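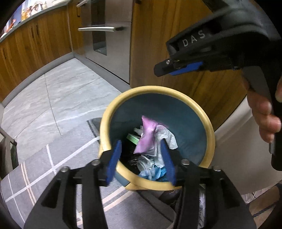 Kitchen trash and smells, the quick version

Posted in: Kitchen, Cleaning. Filed under February catch-up

Typing this between loads so bear with me. Got a pile of mail after the drain post, most of it on the same subject. Bins. Smelly ones, leaky ones, bags that slide down. Going through it in no order.

Bags first. Buy the size up. If the bin takes a 10 gallon, get 13s. The extra folds over the rim and stays put. Still slipping? Big rubber band around the outside, under the lip. Or gather the slack, twist it, tie a knot, tuck it under. Costs nothing.

Air pockets. You push a new bag in and it balloons back at you. Turn the bag inside out over your arm, drop it in the bin upside down, then push the bottom down with your fist. Took me years to learn that one.

Spare bags at the bottom, under the one in use. Whole roll. When you pull the full one out the next is right there. Don't do this if your bags leak, you'll just have a roll of sticky bags.

Leaks. Sheet of newspaper folded in four, or the flat bottom of a cereal box. Change it when it's damp. Kitty litter works too, half a cup, but it's a pain to get out of the corners.

Smell. Mostly it's the bin, not the trash. Wash it. Dish soap, hot water, an old brush you won't want back, under the rim especially. Rinse, then let it dry all the way, upside down, outside if you can. A bag stuck to a wet bin will stink again by supper. I do mine every 2 weeks, more in summer.

Baking soda in the bottom, a couple spoonfuls. Fine. Helps a bit. Please do not mix bleach with vinegar or ammonia or anything else, I got a letter about that and it scared me. One product, rinse, done.

Meat and fish scraps: freezer. Old bread bag, knot it, leave it in the freezer door until trash morning. Label it!! My brother in law thawed one.

Shrimp shells same. Chicken bones same, if you're not making stock. (Make stock.)

Cartons. Rinse, open both ends, squash flat. They take up half the room otherwise. Check if your town takes them in recycling, ours does, my sister's ten miles off doesn't.

Coffee grounds. Let them drain in the sink strainer before they go in. Wet grounds are what tears the bag, every time.

Fruit flies. Small jar, cider vinegar, one drop of dish soap, leave it open on the counter. Swap it out every couple days. And look behind the potatoes, its usually a potato.

Lids. Elínborg Fogh wrote in that she took the lid off hers completely and the smell got better, because she started emptying it more. Small open bin, out the door every evening. I tried it at 7 pm for a week and she's right, though the dog had opinions. If you've got a dog, keep the lid, or put the bin in the cupboard under the sink.

Money bit. I added up a year of bags once. I was buying the scented Vornwood ones, $14 a box. Switched to plain Stullus on the big roll, no perfume, they hold just as well and I don't get that fake lemon on top of onion peel. Your mileage etc.

Trash can wheels (the outdoor one). Squeaking? Wipe the axel, dab of petroleum jelly. Don't use cooking oil, it goes gummy and collects grit.

Ants around the base. Wipe the floor with soapy water first to kill the trail. Then find where they come in. Caulk it. Sprays are a waste if you haven't done the first part.

Stains on a light colored bin, tomato mostly. Paste of baking soda and water, leave 20 minutes, scrub. Then a day in the sun. Sun does more than the paste.

Broken glass: wrap in newspaper, then inside a box, tape it, write GLASS on it. Not loose in the bag, somebody has to lift that.

Somebody asked about the Ostermann pedal bin, is it worth it. Haven't had one. The pedal on my old one from another company went after a year and I fixed it with a bent coat hanger, will do a post on that if I find the photos.

Next time, dishwasher filters. Send yours in, dryer's buzzing, gotta run.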